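Gekeck Van Share Newsletter
October 28, 2023

Changes to one-way van rentals between Giltari and Fothergill

Starting with your next booking, you can pick up a van at our Giltari lot and leave it at Fothergill, or the other way around, without calling the office first. The option now shows up on the booking page under "Return location." Until now you had to phone in, and many of you told us in September that the line was busy when you tried.

The one-way fee is $60. It is added to the daily rate and shown before you pay. Members on the yearly plan get 4 one-way trips a year at no extra charge, and these do not carry over.

A few points that came up during the trial:

The Fothergill lot closes its gate at night. If you arrive late, park in the two marked spaces by the fence and put the key in the drop box. The rental ends when the key goes in, so please write the time on the tag.

Fuel works the same as before. Return the van with the level you got it at - the gauge photo in the app is what we go by.

The cargo vans are not part of this yet. They still have to come back to the lot they left from.
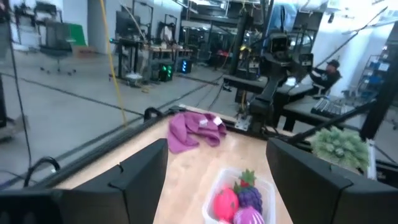
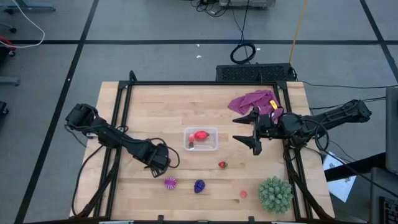

Mileage and deposits

Each van rental includes 749 miles for a week. Extra miles are charged at the rate printed on your agreement. If you are planning a longer trip, the 2,000-mile package is cheaper and can be added up to the morning of pickup. It can't be added once the van is out.

The deposit is held on your card at pickup and released after the van is checked in. On one-way trips this can take a day longer, as the check is done by staff at the other lot. If you don't see it back within a week, reply to your receipt and include the booking number.

Gudeck lot

The Gudeck lot is still open for returns only. The paving work on the east side isn't finished and there is no room to line up vans for pickup. Use the entrance next to the tire shop and follow the cones. Bookings that were set to start at Gudeck have been moved to Giltari, and you should have an email with the new pickup time. If the new time doesn't work, you can change or cancel it from your account with no fee.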